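Darndale fabric swap smashes its own record in a weekend

Darndale's spare fabric has found new homes in a hurry. The annual fabric and haberdashery swap at the old Nusex hall saw 2,190 pieces of cloth change hands over two days in February, well up on the 1,231 that moved last year, and the queue on the first morning stretched past the bakery and around the corner before the doors had even opened.

The idea is as simple as ever. You bring in the fabric you are never going to sew, you get a token for each piece, and you take home something somebody else was never going to sew. Buttons, zips and bias binding go in the bargain trays by the door and don't need a token at all. Anything bigger than a tea towel counts as a piece, and yes, curtains are welcome (there was a mountain of them, including a pair in burnt orange velvet that lasted all of four minutes).

This year's swap filled the main hall and spilled onto the verandah, with 35 tables sorted by type of cloth. Quilting cottons drew the biggest crowd by a long way, but the real surprise was wool. Whole suit lengths turned up, some still with their mill labels on, along with blankets ready to be cut down into coats and a box of tartan offcuts that kept a group of doll makers happy until lunch.

Printed fabrics were everywhere too, and it was great to see so much colour coming out of people's cupboards. Big seventies florals, tiny sprigged lawns, barkcloth with palm leaves on it, novelty prints covered in teapots and caravans. Blues and yellows were the favourites on the first day and were all but gone by mid-afternoon. 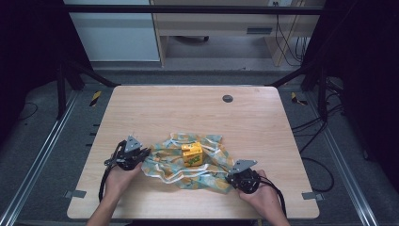 A patterned cloth in pale blue, teal, white and mustard yellow.

Upstairs, the Srisuk sewing room ran free mending sessions both afternoons, and every chair was taken. People learned to darn a jumper elbow, put in an invisible zip and turn a frayed shirt collar so it gets another few years of wear. The collar session was so popular it was run a second time on the spot, with latecomers sitting on the stairs and sewing on their knees. One pair of work trousers arrived with both pockets hanging off and went home with new ones cut from a retired doona cover, and they looked terrific.

Children had their own corner, where over 50 bean bags were stitched and filled before the rice ran out. A few of them were lopsided and one had been sewn firmly to its maker's sleeve, but they all got thrown about on the grass outside with equal joy.

The patchwork raffle went off beautifully as well. First prize was a queen-size quilt in a flying geese pattern, pieced over the winter from scraps left behind at last year's swap, and it hung above the stage all weekend where everybody could have a good look at it. Money from the raffle will go towards two new overlockers for the sewing room and a proper cutting table at standing height, which anyone who has crawled around a floor pinning a dress pattern will be glad to hear.

Fabric left at the end has been bagged up and taken to Nestico, the community store on the highway, where it will be sold by the kilo through autumn. There is still plenty of denim and a very good run of plain calico, so quilters after backing should get in early.

Next year's swap is already pencilled in for the same hall, with a whole section planned for yarn and knitting patterns. Donations of yarn can be dropped at the sewing room from 10 am on any open day. Please tie up loose balls before you bring them in, and leave the band on if you still have it.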